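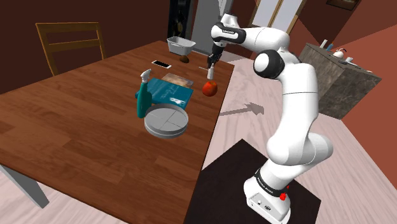 Why does the hide glue keep gelling before the joint is closed?
The wood is too cold. The glue in the pot was at the right temperature every time I checked, and the stock had been sitting on the concrete by the outside door overnight.

June, shop notebook, glue trials continued

9:40 am. Mixed a fresh batch from the Pravard granules, one part glue to two parts water by weight, 70 grams of granules. Soaked in cold water until they swelled and no hard centers were left. The last batch got a short soak and it had lumps, so I'm writing the soak down from now on. Two hours is enough for this grind. The coarser stuff from Stanov needs overnight.

Heated in the water bath. The dial on the Hollis pot reads low. With the probe in the glue itself I get a steady 140 F when the dial says 130. Marked the dial with tape. Please leave the tape on.

Test joints are maple to maple, edge to edge, 18 pairs. Half were warmed under the lamp until they felt warm to the hand, half left as they came off the floor. Brushed both faces, rubbed them together, left them alone. No clamps on any of these.

The warm ones rubbed well. You can feel the joint grab after four or five strokes and then it won't slide. The cold ones grabbed on the first or second stroke, mostly before I had the edges lined up, and three had to be pulled apart and scraped. Squeeze-out on the cold ones was stringy and already rubbery.

1:15 pm. Tried adding urea to slow the gel. 5 percent of dry glue weight gave me a bit more time, maybe half a minute. 10 percent gave plenty, but the Itura data sheet warns about strength in damp conditions and I don't want that for chair work. Will stay at 5 for the long joints and use none on rub blocks.

Breaks so far, on the older set from last month: best pair failed at 655 pounds on the lever rig, all wood failure. Worst was 33, and that one had a bare patch down the middle where the brush missed. I would throw it out of the average but I'm keeping it in the book.

The new set can't be broken until it has dried at least two days. Stacked on stickers on the top shelf, warm pairs marked W and cold pairs marked C in pencil on the end grain.

To do:
Move the maple off the concrete – the rack by the heater has room.
Second brush, the old one is shedding.
Strain what's left in the pot and put it in the fridge with a label. Last jar had no label and got thrown out.
Try the same thing in white oak.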